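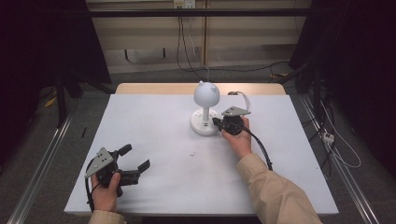
Steinar trouve que je m'acharne sur le mauvais bout du problème : pour lui, c'est la synchro entre les deux pinces qu'il faut reprendre, et le filtre de pose peut attendre.

Mercredi 23 novembre. Bon, j'ai quand même relancé le filtre (têtue, je sais !) sur l'épisode 649, celui de la lampe à oreilles. La pince droite est collée au socle, la gauche reste ouverte, et mon détecteur de contact me sort un contact des deux côtés. Génial. J'ai remonté les logs de Pina : le flux gauche a 19 ms de retard sur le droit, et l'interpolation bouche le trou avec n'importe quoi.

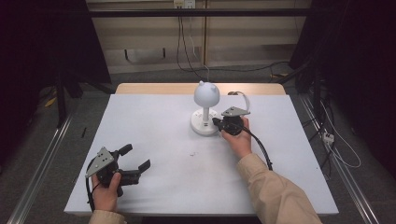 Épisode 649, vue de tête : pince droite contre le socle, gauche ouverte.

Donc Steinar a raison, au moins à moitié. J'ai recalé les horodatages avant l'interpolation et le faux contact à gauche disparaît. Par contre la segmentation me embête toujours : blanc sur blanc, le bord du socle se perd dans la table et le masque avale le câble avec. Revathi propose de baisser le seuil et de garder les 6 plus gros contours, à essayer sur la branche Stillard.

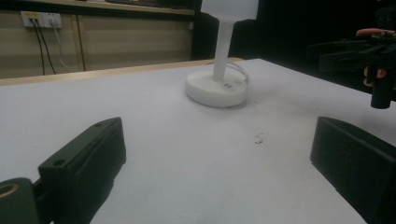

Vue pince : socle et câble blancs sur plateau blanc.

À faire : pousser le recalage, rejouer l'épisode 763 avec le nouveau seuil, demander à Shabnam où elle a rangé les calibrations de septembre.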